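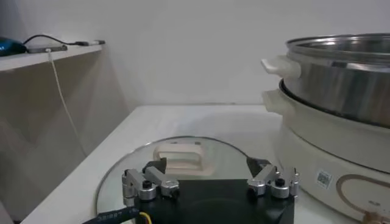
White wall shelf with cables.

Teven Rooms – Frequently Asked Questions
Last updated Mon 15 January

Please read this page before you write to us. Most of the questions we receive are already answered below.

What is the shortest stay you accept?
Two weeks. For the months from October on we prefer guests who stay one month or more, but you can always ask. If a room stands free between two longer bookings, we will give it to you gladly.

How do I pay the deposit?
The deposit is 200 dollars for every room, and it does not depend on the length of the stay. You pay it by bank transfer together with the first week. We return it within 13 days after you leave, to the same account it came from. We cannot return it in cash, also not when you ask very kindly.

What does one week cost?
A single room is 135 dollars per week. Water, heating and internet are in this price. The double rooms on the street side are more expensive and you find their prices on the booking page. A second person in a single room is not possible.

How do I get there from the station?
Take bus 44 in the direction of Hyun Market and get off at the last stop before the bridge. From there it is a walk of five minutes, uphill. Taxi drivers often know the building by its old name, Moltine, so it is useful to say both names.

Can I arrive late in the evening?
Yes. The key is in a box with a code next to the entrance, and we send you the code on the morning of your arrival. If you have not received it by noon, call us. Please do not ring at the neighbors – they are not connected with us.

May I cook for myself?
Yes, cooking is allowed all day until eleven in the evening. After this hour you can still make tea. Strong frying is difficult for the other guests, so we ask you to steam or boil when it is possible, and to open the window in any case.
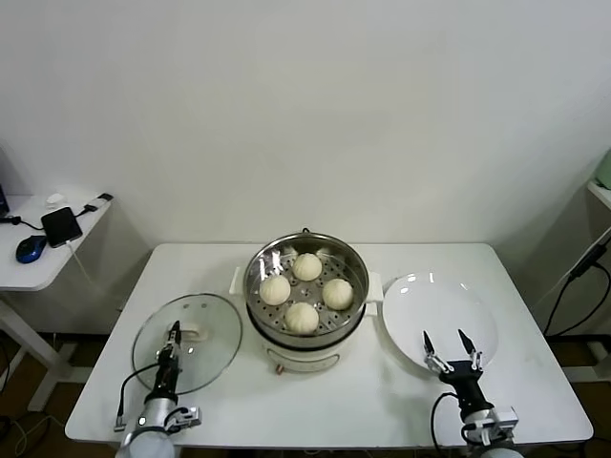 Four steamed buns in an electric cooker, with the glass lid beside it.

Can I bring my own cooking appliance?
Small ones, yes: a rice cooker, a kettle, a steamer. Gas burners of any kind are forbidden, also the small camping ones. If your appliance comes from another country, check the voltage first. We had one case where a guest lost a good rice cooker in this way and the whole floor lost the light.

Where can I buy food nearby?
Hyun Market has vegetables, noodles and frozen buns, and closes at eight. On Sundays it is closed, so buy your things on Saturday. The bakery on the corner opens very early and takes cards.

Is bed linen included?
Linen, yes. Towels, no. You can rent a set of towels from us or bring your own. We change the linen every second week; you only have to leave the used linen in front of your door in the morning.

How does the washing machine work?
You start it with the Zukeveo app, the same one that you use for the booking. After the cycle is finished, please take out your clothes within one hour. If somebody's clothes are still inside, you may put them in the basket on top. 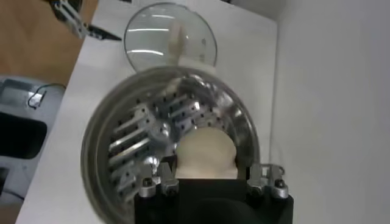

Large round bowl, stainless steel.

What happens if I break something?
Tell us. For a glass or a plate we ask nothing. For bigger things we look together at what it costs to replace, and we take only this amount from the deposit.

I forgot something in my room. Can you send it?
Yes, if you pay the postage. Chargers are what we find most. We keep everything for one month, except food.

Can I receive letters and packages?
Letters, yes, with your full name and room number. Packages only if you are at home, as the mailbox is small.

Can I extend my stay?
Often, yes. Write to us at least one week before your last day. If your room is already promised to another guest, we try to offer you a different one for the same price.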